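I put off buying the Dorberg gripper kit for most of a year. It costs 2,479 with the wrist camera, which is a lot of money for something that arrives in bags, and I kept telling myself the old one would do for one more winter. Then in December the Edilham workshop cleared a bench for us, Asger Vigfúsdóttir offered to help with the wiring, and I ran out of excuses.

Assembly took us 3 evenings. The manual is decent up to page 5, and after that you are on your own with the exploded drawing. Go slowly with the fingers and line up the inner plates before you tighten anything – I did mine twice.
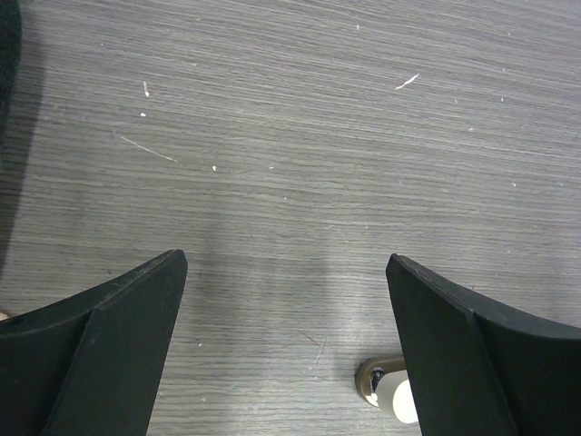 Wide flat things are easy for nearly any gripper, so I judge these kits on the small round stuff and the awkward shapes you find in any desk drawer. The opening is generous and the fingers sit evenly. I do wish the tips were a little slimmer, and I would happily swap the hard plates for something with more grip (Softić sells pads that are supposed to fit, and I may well order a set).

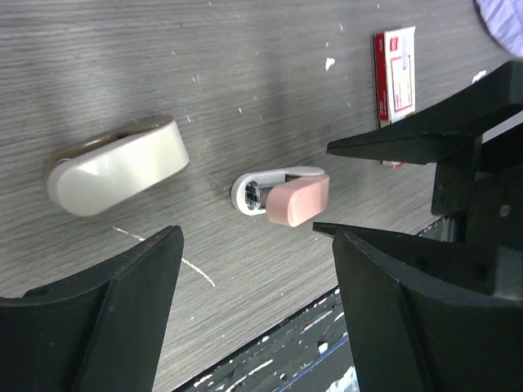

Two staplers and a small box on the bench, seen between the fingers.

Staplers are a lovely test, by the way, and I recommend them to anyone setting up at home. They're rounded on top and heavier than you expect, so a lazy grip shows up right away. Start with a small one and work your way up.

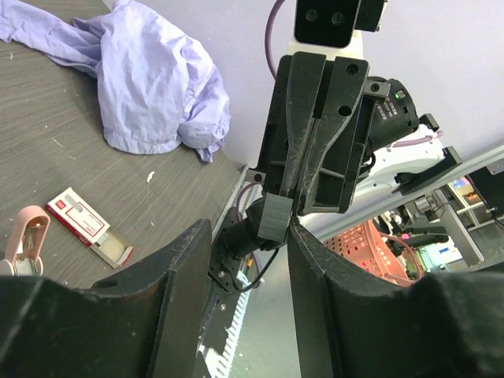 The software is where Dorberg could try harder. Calibration asks for the same 2 values on every start, and Asger finally wrote a little script to fill them in. My old Gisinum remembered its settings for years! Still, I'm fond of this kit, and I'd buy it again, though I'd wait for a sale and clear more bench space first.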